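Teleop notes, second pass

I spent the evening re-recording demos for the board-clearing task in the Cilitz kitchen. It is all simulated, with both arms driven by remote control, and I want 400 clean episodes before I train anything. The left hand is the hard one. With no touch feedback I judge the distance to the lemon by eye, and the leaves make the outline harder to read – I keep aiming for the stem end.
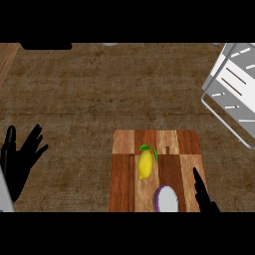 Babatunde Nwankwo wrote in to say that I should stop discarding the slow attempts, as his Irkia policy only learned to recover from a bad approach once he left the hesitations in. Fair point. I had been cutting every episode over 2000 steps. I have moved the limit to 2120 and will keep anything that ends with the hand clear.

The start pose still varies too little. For the next batch I will shift the lemon by hand between resets, including spots off the board.

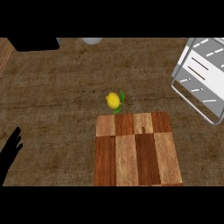
Lemon just past the top edge of the board, left hand open.

Playback at normal speed is next, then the right arm.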